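받는 사람: 가정환경 로봇 작업규정 메일링 리스트
제목: Re: [작업규정] 천 종류 다룰 때 손끝 점검 조항, 너무 빡빡하지 않나요?

안녕하세요, Plerkard 쪽에서 수건이랑 행주만 거의 매일 붙잡고 사는 사람입니다 ㅎㅎ 지난번 초안 돌았을 때는 눈팅만 했는데 Duygu 님 메일 보고 이건 답을 해야겠다 싶어서 씁니다. 길어질 것 같으니 커피 한 잔 들고 읽어 주세요.

Duygu Akyol 님이 쓰셨습니다:

> 초안 4항 읽고 몇 가지 적습니다. "천을 다루는 작업은 시작 전에 손끝 안쪽 면을 닦고 상태를 기록한다"고 되어 있는데, Andport에서는 한 세션에 50회까지 반복합니다. 세션 시작 때 한 번이면 모를까, 물건이 바뀔 때마다 하라는 뜻이면 현장에서 안 지킵니다. 안 지킬 규칙은 처음부터 안 쓰는 게 낫다고 봅니다.
>
> 그리고 "작업면은 무광을 원칙으로 한다"는 문장은 빼자는 의견입니다. 실제 집 주방이나 욕실 상판은 반짝이는 게 더 많습니다. 무광 판에서만 잘 되는 걸 합격이라고 적어 놓으면 나중에 누가 책임지나요?
>
> 마지막으로 두 팔이 같은 천 위에 들어갈 때의 간격 얘기가 초안에 한 줄도 없습니다. 일부러 빼신 건가요?
>
> Duygu

하나씩 갈게요.

먼저 작업면! 저는 Duygu 님 의견에 완전 찬성입니다. 저희도 처음엔 회색 무광 매트를 깔고 했는데요, 매트 위에서는 마찰이 커서 수건이 안 밀려요. 그러니까 손가락이 좀 비스듬히 들어가도 천이 제자리에 있어 줘서 그냥 집힙니다. 그걸 대리석 무늬 상판으로 옮겼더니 같은 동작인데 수건이 통째로 쓱 밀려 버리더라고요. 그날 점심 못 먹었습니다. 조명이 위에서 그대로 비치는 것도 골치인데, 흰 바탕에 흰 반사가 생기면 밝은 색 수건 가장자리가 어디까지인지 헷갈리거든요. 그래도 이건 규정으로 피해 갈 일은 아닌 것 같아요. 기록지에 작업면이 무광인지 유광인지, 천장등을 켰는지만 꼭 쓰게 하면 나중에 결과 볼 때 걸러서 볼 수 있습니다.

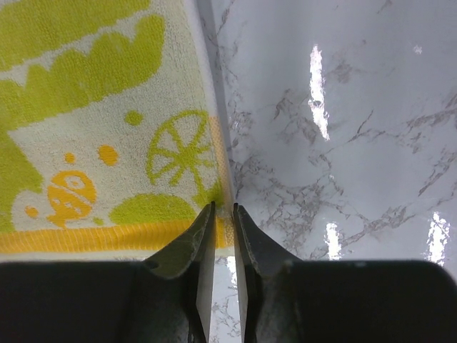

제가 더 아쉬운 건 5항의 "대상물의 가장자리를 파지한다"는 표현이에요. 가장자리라고만 하면 사람마다 다 다르게 읽습니다. 수건에는 테두리 띠가 있고, 접힌 데가 있고, 진짜 끝단이 있잖아요? 접힌 데를 집으면 두 겹이 같이 딸려 올라오고, 끝단을 집으면 한 겹만 올라오고요. 개는 작업이면 둘 중 뭐냐에 따라 그다음 동작이 전부 달라집니다. 저희 내부 문서에는 "접힌 모서리", "끝단", "테두리 띠" 이렇게 따로 쓰고 있어요. MacBrayne 분들은 끝단을 "밑단"이라고 하시던데 저는 어느 쪽이든 상관없고요, 하나로 통일만 됐으면 좋겠습니다. 지난 2월에 용어 때문에 기록 43건을 다시 분류한 사람이 바로 저라서 이 얘기만 나오면 말이 많아져요 ㅠㅠ

손끝 점검은 음, 여기서는 Duygu 님이랑 반만 같은 편입니다. 물건 바뀔 때마다 닦고 쓰고 하라는 건 저도 안 지킬 것 같아요. 그런데 세션 시작에 딱 한 번은 또 부족합니다. 테리 천은 고리 올이라 보풀이 정말 잘 나오고, 안쪽 면에 그게 앉으면 얇은 천으로 넘어갔을 때 미끄러져요. 그래서 이렇게 고치면 어떨까 합니다.

4항 수정안
세션을 시작하기 전에 양쪽 손끝 안쪽 면을 보풀 없는 천으로 닦는다.
고리 올 천(수건, 행주 등)에서 다른 재질로 넘어갈 때 한 번 더 닦는다.
기록은 세션당 한 줄로 하고, 긁힘이 새로 보일 때만 사진을 붙인다.

이 정도면 1분도 안 걸립니다. Raltville에서 쓰는 점검표는 항목이 너무 많아서 결국 다들 맨 끝에 몰아서 체크하던데 (저도 그랬습니다, 죄송합니다) 그런 건 없느니만 못한 것 같고요.

두 팔 간격 얘기는 일부러 뺀 게 아니라 초안 쓴 분이 한 팔 작업만 생각하신 거 아닐까요? 작은 수건이면 두 팔이 금방 가까워집니다. 한쪽이 천 위에 떠 있는 동안 다른 쪽이 내려가서 집는 경우가 제일 신경 쓰여요. 부딪히는 것도 문제지만, 떠 있는 쪽 끝이 천에 살짝만 걸려도 집으려던 자리가 움직여 버리거든요.
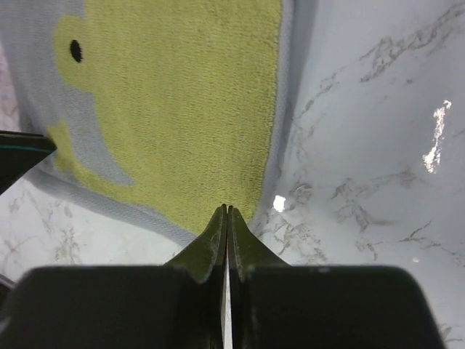
수건 끝 쪽에 자리한 손가락 두 개. 왼쪽 위로 들어온 검은 부분도 로봇 팔이나 그리퍼의 일부인 듯.

저는 여기에 숫자를 박는 건 반대예요. 몇 센티라고 써 놓으면 손가락 모양이 다른 곳에서는 의미가 없고, 다들 그 숫자만 맞추려고 합니다. 대신 순서를 정하면 좋겠어요. 집는 팔이 먼저 자리를 잡고, 기다리는 팔은 천 바깥에서 대기하는 걸 기본으로 하고, 꼭 천 위에 있어야 하는 작업이면 작업지시서에 따로 적는 걸로요. 적혀 있으면 옆에서 보는 사람도 어느 팔이 움직일 차례인지 알고 비상정지 쪽에 손을 둘 수 있으니까요. 저희는 이미 이렇게 하고 있는데 처음 온 분들도 금방 익히셨어요.

아 그리고 집기 직전에 잠깐 멈추는 구간을 넣자는 얘기도 예전에 나왔었죠? 저는 찬성입니다! 닫기 전에 딱 멈춰 주면 나중에 영상 돌려 볼 때 뭘 집으려고 했는지가 훨씬 잘 보여요. 다만 원격조종으로 하는 분들한테는 은근히 피곤한 일이라 의무 말고 권장으로 두면 좋겠네요.

무늬 있는 수건을 써도 되냐는 질문도 따로 받았는데 이참에 같이 답할게요. 됩니다. 오히려 민무늬만 쓰지 말아 주세요. 과일 무늬나 동물 무늬처럼 색 경계가 큼직한 게 있으면 무늬 경계를 천의 끝으로 착각하는 문제가 바로 드러나서 저는 일부러 섞어 씁니다. 기록지에는 "무늬 있음"만 쓰지 마시고 바탕색이랑 테두리 색을 같이 적어 주세요. 나중에 찾을 때 그게 제일 도움 됩니다.

용어 통일은 Andport랑 MacBrayne 쪽에서 쓰시는 말 목록을 보내 주시면 제가 표로 모아 볼게요. 오후 4시 이후로는 거의 자리에 있으니까 리스트 말고 저한테 바로 보내셔도 됩니다. 4항 수정안은 반대 있으시면 이 메일에 그대로 답 달아 주세요.

Plerkard 천 작업반 드림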